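Skuvton Loft Room Desk, Low-Back Model

Drandent Furniture / Desks and tables / Rooms with sloping ceilings

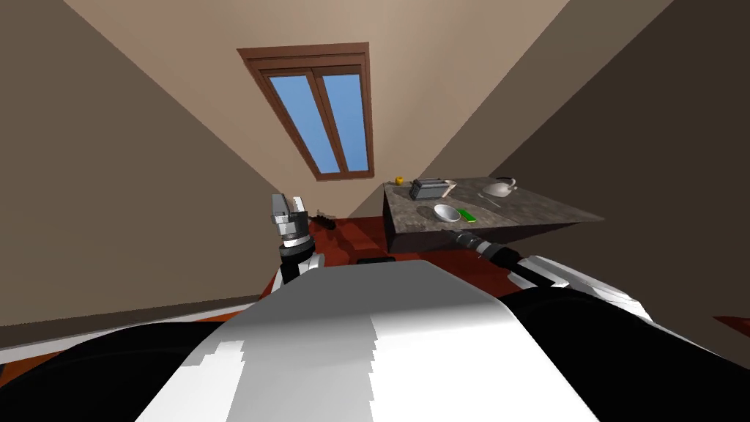 Ruan Mofokeng writes that he has owned two ordinary desks under the same sloping ceiling and hit his head at both of them, so he would like to know what makes this one any different. Fair enough, Ruan. The short answer is that it is shallower than the desks you had, and it is meant to stand where you can get up from it. The longer answer takes up most of this page.

What it is

A desk for the sort of room that estate agents call characterful. The top is oiled ash on a steel underframe, with no hutch, no shelf and no upstand at the back, so it will slide in under a low wall until the ceiling tells it to stop. There is one drawer. We tried a version with three and found that people filled two of them with chargers for phones they no longer had.

The legs unscrew by hand. We mention this early on as most loft stairs were designed by someone who had already got their furniture up.

Choosing a size

The Skuvton comes in Narrow and Wide. Both have the same depth and the same drawer, and the Wide has an extra rail under the top to keep it from sagging. Pick the Narrow if your hatch or staircase turns a corner. Pick the Wide if you have measured the corner, measured it again on another day and got the same answer.

To find out whether you can sit at it, take a kitchen chair up to the loft, put it where you would like to work, sit down, then stand up at your normal speed. If that went well, you have your spot. If it didn't, shift the chair towards the middle of the room and have another go once your eyes have stopped watering.

Facing the slope or facing the room?

This comes up more than anything else. Facing the slope gives you more floor behind you and a close view of your own plasterwork. Facing the room means your back goes to the low side, and you have to come out sideways like a crab. Chantelle Baloyi, who designed the desk, faces the slope. Karim Sfeir, who runs our workshop, faces the room and says he has got used to it. He is not a tall man.

If you have a gable wall of full height, put the desk there and ignore the paragraph above.

Finish and care

The top arrives with two coats of Ustent hard oil. Wipe spills when you see them. A fresh coat once a year will keep it looking decent, and every August is a good time as the loft will be too warm to work in anyway. Open the window while you do it. Cups leave rings on oiled wood, and we have had letters about this. A light rub with fine sandpaper along the grain and a dab of oil will shift most of them. A coaster works too, though we accept that this is a lot to ask.

Steel parts are powder coated in off-white or dark grey. There was a mustard. We sold 36 of them and still get asked about it, always by people who didn't buy one.

What's in the box

Top, with drawer runners already fitted
Drawer
Four legs with hand screws
Underframe in two halves
Felt feet, plus a spare set
Instructions, one side of one sheet

You will need a crosshead screwdriver for the underframe. Allow an evening. Tiruwork Berhe in the packing room can do it in the time it takes the kettle to boil, and we have asked her to stop telling customers this.

Price and delivery

Narrow: £679, including delivery to your front door
Wide: £1,000, including delivery to your front door
Spare drawer knob: £5

Please note the words "front door". Our drivers are obliging people, but they are not insured for ladders. Carrying to an upstairs room can be booked at the checkout where the stairs are fixed and have a handrail. Loft hatches are your own affair.

Goes with

The Darwish stool tucks right under the top and has no back to catch on the slope. It suits short spells at the desk, such as paying a bill. For a full day's work get a proper chair, from us or from anyone.

Returns

Thirty days, in the original packing. Desks that have been sawn down to fit round a chimney breast can't be returned, however neatly it was done.

Questions about sizes go to Mandla Magagula on the sales desk. Send him the height of your low wall and the height of the tallest person who will be using the room.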